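Speaker notes: Clearing the worktop, session two
Fleltstead household skills evening, Siebe Schouten

Slide 1. Title. Leave it up while people sit down. Handouts are on the side table. Thank Kamonchanok Somboon for the room.

Slide 2. Scope. Tonight covers small loose items on a kitchen table: cups, bowls, fruit, hand tools. Cupboards were session one. Refer late arrivals to the Henríquez notes.

Slide 3. Terms. "Footprint" means the area an item covers. "Reach" means the distance from the table edge to the item. A table 1000 mm wide and 400 mm deep is the working case. Write both figures on the board.

Slide 4. Sorting order. Long items first, then wide bowls, then cups. Fruit last. Joar Granström will object that fruit should go first. Take the point, move on, return to it in questions.

Slide 5. Bins. A rectangular bin with a flared rim is easier to load than a straight-sided one, and wastes some width at the top. Place it at the back. Items in front of it stay within reach and the bin does not need to be moved to wipe the front half.

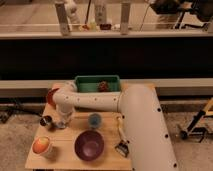

Slide 6. Bowls. A deep bowl hides its contents from a seated person. A shallow one does not, so fruit goes in the shallow one. Keep the white bowl at the corner and the purple one in the centre until the tools are away. Spatulas and brushes lying diagonally take up more usable space than their footprint suggests. Turn them parallel to the table edge.

Slide 7. Cups. Metal and coloured cups are grouped by height, never by colour. Fidel Urrutia's Dukell rack takes 2 rows. Pass it along the front bench.

Slide 8. Plank seams. Crumbs collect in them. Wipe along the seam, then across.

Questions, 2 minutes each. Tadeo has the microphone. Collect the rack before the break.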